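How to Keep a Prayer Notebook

January 1, 2023
By Fatemeh Zamani

A prayer notebook is a plain thing. You write down who and what you are praying for, you come back to the page, and in time you write down what happened. I have kept one on and off since I was a student and have made most of the mistakes set out below.

1. Choose the notebook

Use whatever you already have. I buy the Adska ruled notebooks, 300 pages, and one lasts me well over a year. Spiral bindings lie flat, which helps if you write on your knee. I would avoid anything so handsome that you are afraid to cross things out. A phone will do if that is the only way you will keep it up, but turn the notifications off first.

Leave the first two pages blank. You will want them later for an index.

2. Divide it into sections

I use four sections and mark them with sticky tabs:

Daily – family, and anyone who is ill
Weekly – church, neighbours, work
Long – things you may be praying about for years
Thanks – kept at the back, written from the last page forwards
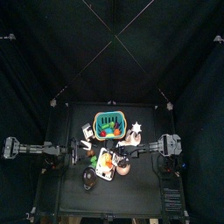 Two arms over the table.

Don't worry about making the sections the same size. Mine never are. Long has 11 pages and hardly fills, while Daily eats up paper. If you run out of room, start the section again further on and write the new page number at the foot of the old one.

3. Write the entry

Put the date in the margin, then a name, then one line. "Shahab – interview at Najjar, and his nerves" is enough. You are not writing to inform God of the details, and long entries soon become a chore. If someone has told you something in confidence, use an initial. Notebooks get left on buses. Mine once went all the way to Londach and came back by post.

Leave three empty lines under each entry for whatever needs adding.

4. Tie it to a reading

Prayer lists on their own can shrink into a list of worries. Before you open yours, read a short passage and copy out one verse at the top of the day's page. The Psalms are the easiest place to begin. Psalm 13 is six verses long and starts with a complaint, so it suits bad mornings. Psalm 103 is good for the Thanks section: "forget not all his benefits". After the Psalms I go to Philippians, then Mark.

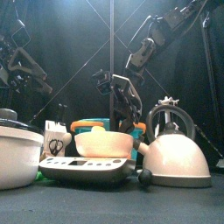 Photo: Gondari Parish Newsletter

If a verse doesn't seem to have anything to do with your list, copy it out anyway and carry on. I have gone back months later and found a use for it.

5. Set a time

Ten minutes is plenty to start with. Pick a time fixed to something you already do, such as the first cup of tea or the walk back from the school gate. I tried half an hour before breakfast one January and lasted until the ninth.

When you miss a day, don't fill it in afterwards. Write the new date and go on from there. When you miss a month, do the same.

6. Go back over it

Once a month, read the pages through from the beginning of the month. Put a small tick beside anything that has been answered and add a line saying how. Some answers will be no. Write those down too. Others have no answer yet, and they can be carried forward to Long.
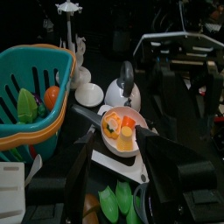 Shahab Bahrami wrote to say that he had given up ticking altogether, as it made him feel he was marking God's homework. He now rewrites the unanswered ones on a fresh page and leaves the rest alone. I still tick, but his way is worth trying if the monthly reading leaves you low.

Do this part with a cup of something and no hurry. It takes me most of an evening. Names turn up that I had stopped thinking about, and I have more than once picked up the phone halfway down a page.
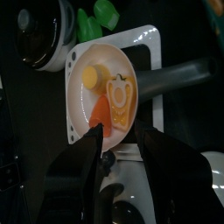
7. When the notebook is full

Copy the Long entries into the new one by hand. Then fill in the index on those two blank pages, with names on the left and page numbers on the right, and write the start and end dates inside the cover. Keep the old notebook somewhere dry and private. If there are pages you would not want your family to read, tear them out now and burn or shred them.

Then leave the first two pages of the new one blank and begin again at step 2.

Contact: Fatemeh Zamani, Gondari Parish Office, PO Box 763 | © 2023 Gondari Parish | Back to top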